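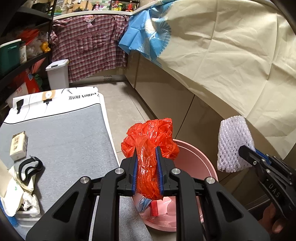 Soak Test of Paper Labels, Second Run
October, entered by Adelmo Monti, Zondside Workshop

The purpose of this run was to compare the Flestenon paste with the wheat paste currently used on storage jars. Labels were cut from the same roll and applied to clean glass, then left for 90 minutes before soaking.

Water was held at 20 degrees C. Jars were checked after 60 minutes and again at 154 minutes, the later reading having been delayed by a delivery. The wheat paste labels had lifted at the corners by the first check. The Flestenon labels remained flat at both, although the ink on two of them had spread and the shelf codes could no longer be read.

Colleagues are asked not to relabel the Bangera shelves until the ink question is settled. A pencil-marked set is to be run next, using the same glass. The remaining paste is in the cold cupboard, lid taped. Brushes must be rinsed before it sets.

Contact: Zondside Workshop, Materials Desk | Back to top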